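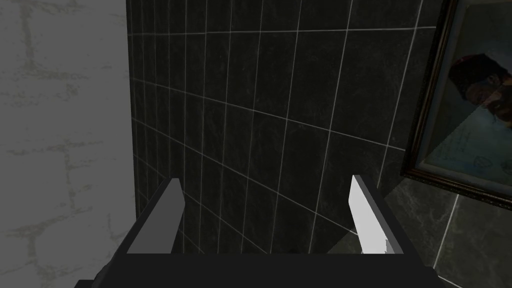
Mitley Self Storage: Frequently Asked Questions

Last updated February 12, 2020

Please read through these before you ring the office. If you are already a customer, the terms in your signed agreement apply wherever they differ from what is written on this page.

Choosing a room

What sizes do you have?

The smallest is a locker, which takes a few boxes and a suitcase. After that come the small, medium and large rooms, and on the ground floor there are double rooms with a wide roller door. The price list at reception shows the floor area of each.

How do I know which size I need?

Make a list of the large items first: beds, sofas, wardrobes, white goods. Boxes fill the gaps and are easy to stack, so people tend to overestimate the space they need for them. The contents of a one-bedroom flat usually go into a medium room if the bed is taken apart and the sofa is stood on its end. A family house with a shed and a full loft will need a large room or a double.

If you are between two sizes, come and look at both. Empty rooms can be viewed at any time the office is open and you don't need an appointment.

Can I change size later?

Yes. If a suitable room is free you can move the same day. You pay the new rate from the day you move and we credit what is left on the old one. You will need to shift the goods yourself. We don't charge for the swap, but both rooms must be in your name until the first is empty and swept.

Which floor will I be on?

Ground floor rooms cost a little more and go quickly. Upper floors are reached by the goods lift or the stairs. If you can't manage stairs, tell us when you book and we will put you near the lift. Please bear in mind that when the lift is being serviced the upper floors can only be reached on foot. We put up a notice beforehand and send a text to everyone on those floors.

Paying

How long do I have to stay?

The shortest stay is 2 weeks. There is no longest stay.

When is rent taken?

Every four weeks, in advance, by direct debit or card. This means there are thirteen payments in a year. Customers sometimes expect a monthly bill and are caught out by the date moving, so please check your first invoice, which shows the next 3 payment dates.

Is there a deposit?

Yes. It is the same as two weeks' rent and is returned once the room is empty, clean and unlocked. Refunds go back to the card or account that paid. We can't refund in cash.

What happens if I miss a payment?

We send a reminder by text and email. If nothing is paid after seven days a late fee is added and your gate code stops working until the account is up to date. If the account stays unpaid we may in the end sell the goods to cover the debt, as set out in your agreement. You will get written notice first. Please talk to us early. Payment plans are possible and the office can set one up over the phone.

Will my rent go up?

Rents are looked at once a year, in June. You will be given 21 days' notice in writing of any change. Introductory offers last for the period stated on your booking form, and the standard rate applies after that.

Access

When can I get in?

The gate is open from 6 in the morning until 10 at night. The office keeps shorter hours, which are shown on the contact page. You don't need to tell us you are coming.

Is there 24-hour access?

No. Some business customers on the yard side have extended hours by arrangement. If you need this, ask for the extended access form.

Can someone else use my room?

You can add up to 2 other people to your account. Each must come to the office once with photo ID and will be given a code of their own. Please don't pass on your code. The log records who came in and when, and if something goes missing that log is the first thing anyone will ask for.

What if I lose my key?

You supply the padlock and you hold the only keys. If they are lost, we can cut the lock off while you are present and have shown ID. There is a charge for this and you will need to buy or bring a new lock. Discus locks are the best type for our doors. Long-shackle bicycle locks don't fit the hasp.

Can I park a van?

Yes. There are loading bays under the canopy and more parking along the fence. The bays are for loading only. Vehicles up to 7.5 tonnes can turn in the yard. For anything larger, please ring first so we can keep the space clear.

Are there trolleys?

Yes, inside the main door. They are free to use. Please bring them back down afterwards, as they tend to end up on the top floor by mid-morning.

What you can store

Is anything not allowed?

The following must not be stored under any circumstances:

Food of any kind, unless it is tinned
Plants, animals and anything living
Petrol, paraffin, gas bottles and camping stoves with fuel in them
Fireworks, ammunition and firearms
Paint thinners, pool chemicals and weedkiller
Tyres, apart from one set belonging to a single vehicle
Cash, jewellery and passports
Anything that is stolen or illegal to own

Emulsion paint in sealed tins is fine.

Can I store a mower or a motorbike?

Yes, with the fuel tank and any fuel cans emptied before you arrive. Tanks can't be drained on site. Motorbikes must go in a ground floor room, with a drip tray underneath.

Can I store a fridge or freezer?

Yes. Defrost it at least two days beforehand, dry it properly and prop the door open with a folded towel. A closed door on a damp freezer will grow mould in any building.

Can I run a business from my room?

You can keep stock, tools and paperwork, and pick orders from the room. You can't use it as a workshop, trade from it, meet customers in it or sleep in it. There are no power sockets in the rooms. We have small offices to let upstairs if you need a desk, and the enquiry form has a box to tick for those.

Can you take in deliveries for me?

Yes, for business customers, up to one pallet at a time. Parcels are kept behind reception for 3 working days. Each item must be marked with your room number. We can't sign for goods that need payment on delivery.

How much weight can the upper floors take?

The limit is posted by the lift on each floor. The lift itself takes 900 kg including people and trolley. Please split heavy loads such as books, tiles and machine parts into several trips. If you are storing a safe, a piano or a snooker table slate, it has to go on the ground floor.

Packing and care

Will my things get damp?

The building is dry and has background heating in winter, though the rooms are not climate controlled. Most damp comes in with the goods themselves. Let garden furniture and carpets dry out fully before you bring them. Leave a gap the width of your hand between the goods and the wall, and don't wrap mattresses or sofas in sealed plastic for long stays. Cotton dust sheets are better.

How should I pack boxes?

Use boxes of the same size where you can. Fill them to the top so they don't crush, and keep the heavy ones small. Tape the bottom with two strips. Write on the side, not the lid, or you won't be able to read anything once they are stacked. Plates travel best standing on edge. Lamps should be packed without their bulbs.

Do you sell boxes?

Yes. Reception has boxes, tape, bubble wrap, mattress covers and padlocks. Unused flat boxes can be brought back for a refund with the receipt.

Insurance and security

Do I need insurance?

Yes, all goods must be insured for what it would cost to replace them. You can take out our cover, arranged through Grurent, or use your own. If you use your own, bring the certificate with you on the day you move in. It must state the address of the store. Many home policies only cover goods at your home, so check with your insurer first.

What isn't covered?

The Grurent policy booklet has the full list. It does not cover money, documents, or damage from moth or vermin brought in with the goods. Wear and tear isn't covered either.

What security is there?

The site is fenced and gated, with cameras in the yard and corridors. Individual rooms on the first floor are alarmed as well. The alarm company is Bright, and if your room alarm goes off while you are there, enter your code again on the pad by the stairs. If it keeps sounding, press the intercom.

Leaving

How much notice do I give?

Fourteen days, in writing. Email is fine. Rent paid beyond your leaving date is refunded with the deposit.

What must I do on the day?

Take everything out, sweep the floor and remove your padlock. Then let reception know, or leave a message if the office is shut. Rent carries on until the lock is off, even if the room is empty.

Can I leave things behind that I don't want?

No. We have no skip for customers and will charge for anything left. The council tip is ten minutes away by car and needs proof of address. The Plelledus reuse shop on the same road takes furniture in good order if the fire label is still attached.

Still have a question?

Use the enquiry form or call in at reception. Please have your room number ready if you are an existing customer.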